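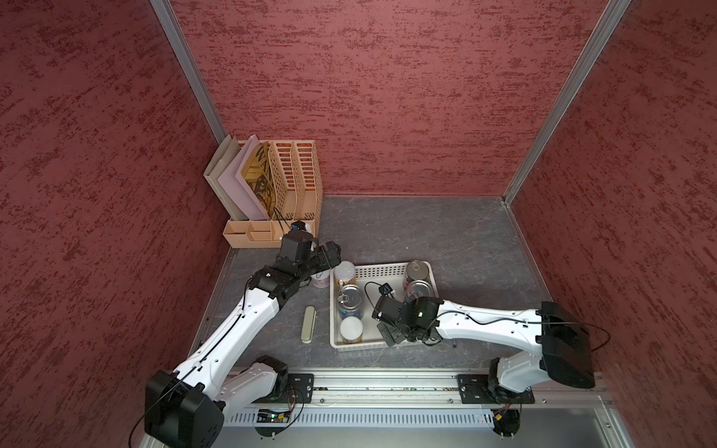 사진 1. 나눔실 정리면. 뒤쪽 모서리의 책상용 정리함과 그 앞의 흰색 바구니.

# Trurnero 식품나눔실 보관·정리 개선 사업 중간보고서

- 제출처: Shenoy 생활지원기금 사업관리과
- 제출일: 2020년 9월 13일
- 작성: Rosário Arruda (운영 담당)
- 검토: Joni Aaltonen (시설·물품 담당)

## 1. 보고 범위

본 보고서는 귀 기금의 지원으로 5월에 착수한 식품나눔실 보관·정리 개선 사업의 진행 상황을 다룬다. 대상은 상온 보관 식품, 그중에서도 통조림과 뚜껑 달린 용기 제품의 접수 후 분류, 임시 보관, 서가 배치 절차이다. 냉장 식품과 신선 채소는 별도 사업으로 관리되고 있으며 본 보고서에 포함하지 않았다.

지원 신청 당시 제시한 목표는 세 항목이었다. 첫째, 접수된 식품이 서가에 오르기까지의 체류 시간을 줄인다. 둘째, 유통기한 확인을 빠짐없이 기록한다. 셋째, 정리면 위에서 문구류와 식품이 섞이는 문제를 해소한다. 첫째와 둘째 항목은 계획대로 진행 중이고, 셋째 항목은 일부 지연되고 있다. 지연 사유와 조치 계획은 5항에 기재하였다.

## 2. 추진 경과

5월에는 기존 보관 상태를 점검하고 품목 분류표를 새로 작성하였다. 종전 분류표는 제조사 이름순으로 되어 있어 같은 수프라도 제조사가 다르면 서로 떨어진 칸에 놓였다. 개정 분류표는 내용물을 우선 기준으로 삼고, 그 안에서 용기 크기에 따라 나눈다. 항목 수는 모두 13개이며, 국물류·콩류·과일류·분말류와 같이 이용자가 실제로 찾는 이름을 사용하였다.

분류표 개정과 함께 접수 대장도 바꾸었다. 종이 대장에 기록한 내용을 주말에 한꺼번에 옮겨 적던 방식을 중단하고, 접수 당일 Cornix 재고 대장에 직접 입력하고 있다. 보고 기간 중 입력된 식품은 800점이다. 이 가운데 유통기한 표시가 훼손되어 배분 대상에서 제외한 것은 9점으로, 전량 폐기하고 폐기 기록을 남겼다.

접수에서 서가 배치까지의 상한은 72시간으로 정하였다. 상한을 넘긴 물품은 대장에서 별도 색으로 표시되며, 담당자가 사유를 기입해야 다음 접수분을 입력할 수 있다. 시행 초기에는 사유란이 비어 있는 사례가 여러 차례 확인되어 Joni Aaltonen이 입력 화면의 순서를 조정하였다. 조정 이후 빈 사유란은 보고되지 않았다.

## 3. 정리면 운영

개선 사업의 중심은 정리면이다. 접수 상자에서 꺼낸 식품은 우선 회색 돌무늬 정리면에 올려 표기를 확인한 뒤, 분류표에 따라 바구니에 담아 서가로 옮긴다. 바구니 하나에는 한 분류만 담는 것을 원칙으로 하되, 수량이 적은 분말류와 과일류는 함께 담을 수 있도록 하였다.

바구니는 구멍이 뚫린 흰색 플라스틱 제품으로 통일하였다. 종전에 쓰던 종이 상자는 바닥이 쉽게 처져 무거운 통조림을 옮기기에 적합하지 않았다. 담당자 의견 조사에서도 바구니 교체에 대한 평가가 가장 좋았다. 다만 큰 캔을 먼저 넣으면 나중에 넣은 작은 캔이 기울어진다는 지적이 있었고, 이에 따라 큰 용기를 한쪽 끝에 세우고 나머지를 그 옆에 채우는 순서를 작업 지침에 추가하였다.

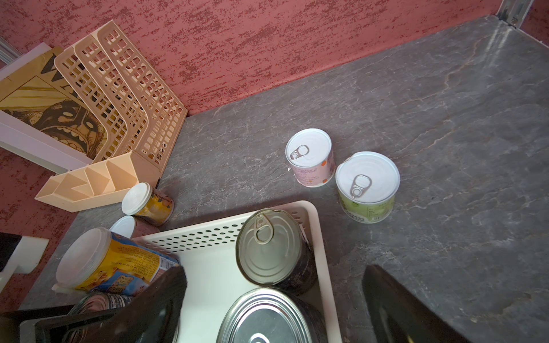

**통조림을 책상용 정리함의 칸에 보관해도 됩니까?**
정리함은 분류표, 대장 사본, 필기구용으로만 쓰고, 통조림은 확인을 마치는 대로 바구니에 담아 서가로 옮깁니다.

위 문답은 담당자들이 자주 묻는 내용을 모은 작업 지침 부록에서 옮긴 것이다. 부록에는 그 밖에 찌그러진 캔의 판정 기준, 개봉 흔적이 있는 용기의 처리, 외국어 표기 제품의 기재 방법이 실려 있다. 찌그러진 캔의 판정은 이음매를 기준으로 한다. 이음매나 뚜껑 가장자리가 변형된 캔은 배분하지 않으며, 몸통만 얕게 눌린 캔은 대장에 상태를 적고 우선 배분 대상으로 돌린다.

외국어 표기 제품은 상표명을 원문 그대로 적고, 내용물만 우리말로 병기한다. 종전에는 담당자마다 상표명을 다르게 옮겨 적어 같은 제품이 대장에 서로 다른 이름으로 올라가 있었다. 이 문제는 보고 기간 중 기존 기록을 합치는 작업을 통해 대부분 정리되었으며, 남은 중복 항목은 Rosário Arruda가 확인하고 있다.

## 4. 용기별 확인 사항

접수 식품은 용기 형태에 따라 확인할 부분이 다르다. 작업 지침은 다음과 같이 정하고 있다.

- **금속 캔(고리형 뚜껑):** 고리가 들려 있지 않은지 확인하고, 뚜껑 면을 손으로 눌러 부풀음을 점검한다.
- **플라스틱 뚜껑 용기:** 뚜껑을 열지 않은 상태에서 안쪽 봉인의 유무를 확인한다. 겉에서 판단할 수 없는 용기는 보류 바구니에 둔다.
- **음료 캔:** 식품 캔과 크기가 비슷하더라도 같은 바구니에 담지 않는다.
- **상표가 떨어진 용기:** 내용물을 추정하여 기재하지 않는다. 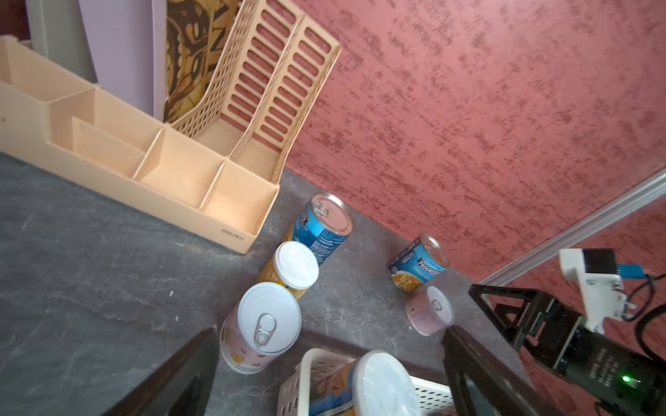
사진 3. 정리면 위의 통조림과 용기. 오른쪽 벽 가까이에 Progresso 수프 캔이 있다.

용기를 눕혀 두는 문제에 대해서는 담당자 사이에 의견이 갈렸다. 원통형 캔은 눕히면 상표를 읽기 쉬우나 정리면에서 굴러갈 수 있고, 세워 두면 안정적이나 뒷줄의 상표가 가려진다. 논의 끝에 확인 중에는 눕혀 두는 것을 허용하고, 확인을 마친 용기는 세워 두도록 하였다. 바구니 안에서는 모두 세우는 것이 원칙이다.

유통기한은 뚜껑이나 바닥에 찍힌 표시를 읽어 입력한다. 인쇄가 흐린 제품은 두 사람이 각각 읽고 결과가 같을 때에만 기록한다. 이 절차로 입력 시간이 다소 늘어났으나, 대장과 실물의 기한이 어긋나는 사례가 줄어 현행대로 유지하기로 하였다.

서가 배치 후에는 분류별로 기한이 가까운 제품을 앞줄에 둔다. 국물류는 회전이 빨라 별도의 조정이 필요하지 않았다. 콩류는 뒷줄에 오래 남는 경향이 있어 배치 위치를 허리 높이의 칸으로 옮겼으며, 이후의 변화는 다음 보고서에 수치로 제시하겠다.

## 5. 미결 사항 및 조치 계획

### 5.1 정리함 주변의 혼재

정리함에는 접수 관련 서류를 꽂도록 되어 있으나, 업무와 관계없는 책자와 판류가 함께 꽂히는 일이 계속되고 있다. 정리함 앞쪽의 칸막이 받침도 용도가 정해지지 않아 작은 물건이 놓이곤 한다. 칸마다 용도를 적은 이름표를 부착하고, 이름표가 없는 물건은 근무 종료 시 사무실로 옮기는 방안을 시행할 예정이다. 당초 이름표 부착을 이번 보고 기간 안에 마칠 계획이었으나 분류표 개정이 길어지면서 순연되었다.

### 5.2 정리면 안쪽 공간

정리함과 벽 사이에 용기가 몰리는 점도 개선이 필요하다. 접수량이 많은 시간대에는 앞쪽 공간을 비워 두려는 담당자가 식품을 안쪽으로 밀어 두게 되며, 작은 캔은 큰 캔에 가려 확인 순서에서 빠지기 쉽다.

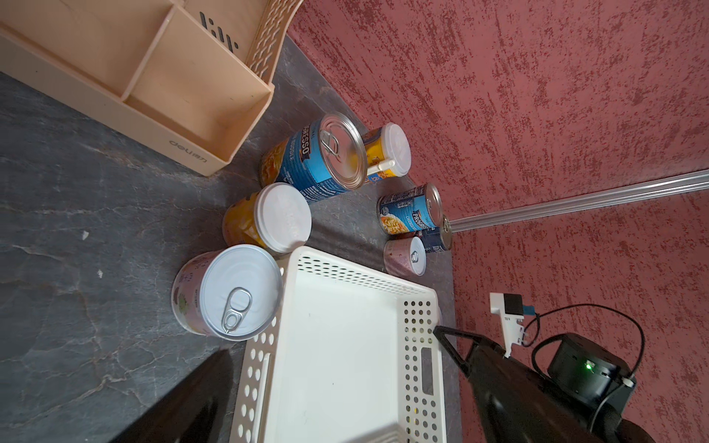
사진 4. 정리함과 벽 사이에 모인 식품 용기. 눕힌 캔과 세운 용기가 섞여 있다.

이에 대한 조치로 정리면을 ‘확인 전’과 ‘확인 후’ 두 구역으로 나누고, 벽 쪽은 확인 전 구역에서 제외하는 안을 마련하였다. 구역 표시는 바닥재를 손상하지 않는 탈착식 띠로 하며, 색상과 폭은 시설 담당이 정한다. 시범 적용 뒤 담당자 의견을 받아 띠의 위치를 한 차례 조정할 계획이다.

### 5.3 바구니 추가 확보

바구니 공급처인 Zustgate에 같은 규격의 추가 물량을 문의하였고, 공급이 가능하다는 회신을 받았다. 보류 바구니는 일반 바구니와 같은 색이어서 혼동될 우려가 있으므로, 추가분이 도착하기 전까지는 손잡이에 표를 묶어 구분한다. 구매 비용은 승인된 물품 예산의 잔액으로 충당할 수 있어 예산 변경은 요청하지 않는다.

## 6. 인력 및 교육

신규 담당자 교육은 분류표 읽기, 용기 점검, 대장 입력의 순서로 실시하였다. 용기 점검은 실물을 직접 다루는 방식으로 진행하였고, 교육을 마친 담당자는 첫 근무에서 기존 담당자와 함께 작업한다. 이음매 변형의 판정에 어려움을 느낀다는 의견이 많아 배분하지 않기로 한 캔의 일부를 교육용으로 보관하고 있다. 교육용 캔에는 배분 금지 표시를 하고 서가와 떨어진 곳에 둔다.

## 7. 차기 보고 기간 계획

1. 정리함 칸별 이름표 부착 및 서류 외 물품 반출
2. 정리면 구역 표시 시범 적용
3. 대장 중복 항목 정리 완료
4. 콩류 배치 변경 결과 집계
5. 보류 바구니 구분 색상 확정

귀 기금의 확인이 필요한 사항은 한 건이다. 당초 협약서에는 분류표를 사업 종료 시 제출하도록 되어 있으나, 인근 나눔실에서 개정 분류표의 공유를 요청해 왔다. 종료 전 외부 제공이 협약에 저촉되는지 회신해 주시기 바라며, 회신 전까지 분류표는 외부에 제공하지 않겠다.

붙임: 개정 품목 분류표, 작업 지침 및 부록, 접수 대장 요약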